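April, nearly bedtime

Well, I finally had a go at the T-shirts today. Hamish has been on at me for weeks about the state of that drawer, and he's right, you can't shut it without leaning on it. I meant to give it 12 minutes before tea and it ended up more like 60, mostly dithering!

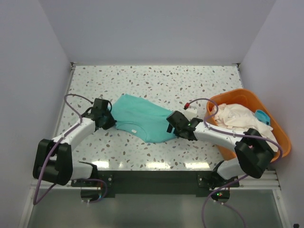

Anyway, the plan is that 6 come with me to Troltside and the rest can go to Shayne Grimshaw, who'll wear anything as long as it's roomy. I did try rolling them the way she showed me at Kerslake, but mine always spring open again - very annoying - so I've gone back to good old folding. Sleeves in, sides in, up from the hem. Two of the grey ones have gone at the neck and I've put those by for dusters.

Hamish rang in the middle of it all to ask whether I'd booked the ferry (I hadn't, I have now). 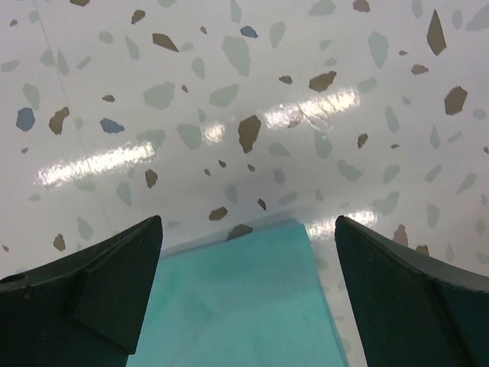 I do love a plain T-shirt for travelling. You can wear it under a jumper or sleep in it if the cottage is freezing, and it was last time. The teal is my favourite, and folded flat it has only a few soft creases in it, so I shan't bother with the iron. Must remember socks tomorrow, and to ring Shayne about collecting her pile.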